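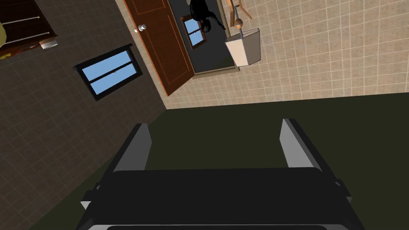
Posted by lulport_cath (Catherine Ritchie), 7:40 pm
Shop Floor & Stockroom > Automation at work

Gripper view from the Rarora simulator, fingers wide open and nothing in them yet, which sums up my October so far! I'm a packer at the Lulport depot (small parts, returns, all the fiddly stuff) and I've been moved over to help set up the arm that's coming to do the bin sorting. I sit at a desk and watch it try things on a green surface on a screen, and I tell the two lads from Trisier when it's being daft. "You'd never put your hand in from that side," that sort of thing. I quite like it. My back loves it.

What I can't get used to is the quiet. On the bench you talk all day. Now I come home with nothing to tell anyone, and my old bench mates go a bit careful when I walk past, as if I'd ordered the thing myself. Has anyone else been the one picked to "help"? How did it go with the others?

---

binday_brian
7:58 pm

Been there. We did 460 trays a shift by hand and after the arm went in it was 1285, and do you know what changed in my pay packet? Nothing whatsoever. Watch what you teach it, is all I'm saying.

---

askinner
8:15 pm

Brian, come on, that's a bit grim for her first post. Ailsa Skinner here, goods-in at Khosravi. I was the "helper" at ours two years back and I'd do it again. Yes, folk were funny with me for a month or so. Then the arm started dropping things and I was the only one who could get it going again without ringing anybody, and all of a sudden I was very popular.

Cath, do they let the others see the screen? Ours was in a locked office and I think that did half the damage.

---

lulport_cath
8:31 pm

It's upstairs, so no, not really. Good thought though. There's plenty to look at, the simulated place has tiled floors and a door standing open and all sorts, so it'd get people chatting if nothing else.

Brian, was anyone let go at yours? They've told us no but they've told us nothing on paper.

---

binday_brian
8:44 pm

Not let go. Just not replaced when they left, and the ones who stayed got nights. I'm 58, I don't want nights. Get it on paper.

---

pallet_truck_pete
9:02 pm

I'm with Brian on the paper and with Ailsa on the rest. Can't see how refusing to help would have stopped it, they'd have asked somebody who's never packed a box in their life and you'd all be stuck with an arm that does it wrong.

---

binday_brian
9:10 pm

Who said refuse? I said watch what you teach it. If you know the job that well you should be paid as a trainer. She's on packer's rate, I'd bet money on it.

---

lulport_cath
9:26 pm

Packer's rate, yes. Hadn't thought of it as training till you put it like that, and now I'm a bit cross!

---

askinner
9:33 pm

OK, I'll give Brian that one. I got a grade 2 out of it but only after I asked, and I asked far too late. Write down the things you've put right, with dates, and take the list in with you.

---

lulport_cath
9:51 pm

Starting a notebook tomorrow. And I'm going to ask if the bench can come up in their tea break and have a look. Will report back, thanks all (even you, Brian).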